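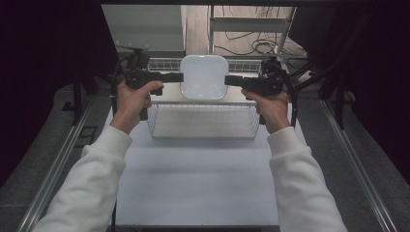
I stopped coloring my hair in April, and the first thing I learned is that quitting leaves you with a lot of stuff. Half-used tubes, the little brushes, the gloves that only come in one size (giant), three kinds of shampoo that promised to "lock in" something. All of it had been living along the edge of the tub. Now what's left of my hair things fits in a white wire mesh basket, with a square white tray for the combs and clips, the kind with rounded corners and a bit of a raised rim so nothing rolls off. I can see the edge of my tub again. I'd forgotten it was a nice tub!

Anyway, the gray. I found my first one at 27, in the bathroom at a job I didn't like, and I pulled it out and went back to my desk and told no one. After that I colored it every few weeks for longer than I want to add up. My shade was a brown so close to my own brown that my mother never noticed, and my mother notices everything.

What got me to stop was Sneha Tyagi, who I've known since we both lived in Barton. She came to dinner with a silver streak right at the front and she looked fantastic, like she owned a gallery. I asked her who did it and she laughed at me. It was just her hair.

So I went to see Weidong Xu, who has been cutting my hair at his place in Posstead for years, and said I wanted that. He lifted up a section, looked at my roots for a good long while and said, "Yours won't do that." Mine is coming in all over, salt and pepper, heavier on the salt behind the ears. He gave me two choices. I could have the whole head stripped and toned to match, for 200 dollars and most of a day in the chair, or I could cut it short and wait. I'm cheap, so I cut it short.

The waiting is the weird part. For the first couple of months there's a line — an actual line, like a tide mark — and people look at it while they're talking to you. A woman at the market in Prundodley told me I'd missed a spot. I wore a lot of scarves. I also bought a root spray, used it once, and got it on the pillowcase, the towel and the cat.

Things that helped: a wide headband, a deep side part, and having Weidong take a little off the ends more often than I normally would. Purple shampoo, yes, but once a week is plenty or you go faintly lavender. Gray hair is also drier than I expected and it does not lie down. I put a drop of plain oil on it before bed and that mostly settles the argument.

He thinks 70 percent of the old color is gone now. I still get a jolt when I pass a shop window, and then a second later I kind of like her. Next trim is in two weeks and I'm thinking about bangs. Sneha says absolutely not.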